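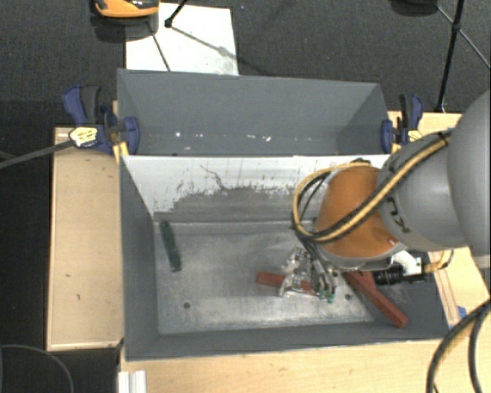
Handout 6: Placing a Television and Loudspeakers in a Room
Course notes, Liapis Evening School, Home Audio and Video
Posted in June by the course teacher

Search this site
Enter keywords Go

Please read this handout before the practical lesson. We will use the room plan of the Sketstead apartment, which you received with the previous notes.

1. Viewing distance

The distance is measured from the eyes of the viewer to the screen, and not from the back of the sofa. Many students make this mistake in their first plan. In our plan the screen is a 47 inch model and the viewer sits 261 cm away. For films this is comfortable. For news and talk programs you may sit farther back without losing much.

The center of the screen should be near the height of the eyes when a person is sitting. A television above a fireplace is almost always too high, and the neck becomes tired during a long film.

2. Light in the room

Do not put the screen opposite a large window. If the room gives no other choice, use a heavy curtain and turn the screen a little to the side. A weak lamp behind the television is pleasant in the evening. Set the picture mode at the time of day when you usually watch. A setting made at noon will look too bright at 9 p.m.

3. Front loudspeakers

The left and right speakers and the listener should form a triangle with equal sides. Begin with the speakers some 600 mm from the wall behind them, then move them in small steps and listen again. Near a corner the bass becomes stronger but less clear. In the lesson we will compare the Viltent shelf speakers with the Zornico floor model, first close to the wall and then in the free position.

4. Cables

Draw the cables on your plan before you choose the furniture. Leave a little extra length behind the cabinet, so that it can be pulled forward for cleaning. Speaker wire has a marked side. Connect it to the red terminal at both ends.

Homework

Measure your own living room and draw it at scale 1:50. Mark the windows, the doors, the power outlets and the place where you sit. Write the viewing distance on the drawing in centimeters. Bring the plan on paper, please, as the projector in our classroom is under repair.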